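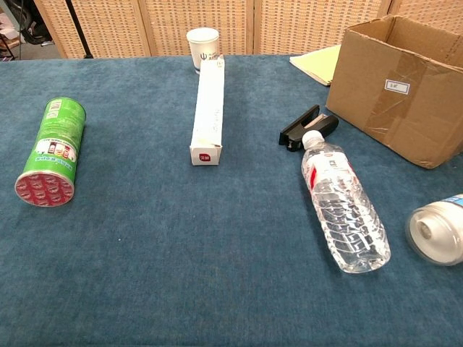 Porstead Issues Field Notice on Grip Force Fault in Tabletop Sorting Software

Jul 21, 2023 — Porstead has issued a field notice covering release 2 of Flesotar, its control software for tabletop sorting arms. Under certain conditions the software applies the force setting of one object to the next object in the queue. Customers should stop unattended operation until the corrected release is installed.

The fault was reported in May by Charvát, which runs the software at its Tresgate site. An arm there closed on a paper cup with the force stored for a full water bottle and crushed it. No one was hurt. Porstead reproduced the fault in 25 of 93 test runs on mixed household items, a set that includes cans, cartons, plastic bottles and paper cups lying or standing on a cloth-covered table.

The cause is a timing error. When two objects touch or overlap in the camera view, the software splits them into separate entries and assigns each a force limit. If the arm begins its approach before the split is complete, the second entry keeps the limit of the first. The display shows the correct object name, so the operator gets no warning.

"The label on the screen was right and the force value behind it was wrong," said Gaspard Fleury, head of product safety at Porstead. "Our release tests used objects spaced well apart. They did not exercise this path."

The emergency stop and the collision cutoff are separate circuits and are not affected.

Until the update is installed, operators should:

Set the global force limit to 50 percent in the Limits menu.
Keep objects from touching one another before a cycle starts.
Remove aerosol cans and glass from the work area.
Stay within reach of the emergency stop while the arm is powered.

The corrected release holds the arm at its start position until every entry has its own force limit — cycle times on crowded tables will be longer as a result. Logs from affected units can be sent to Cleiton Miranda in Porstead customer support.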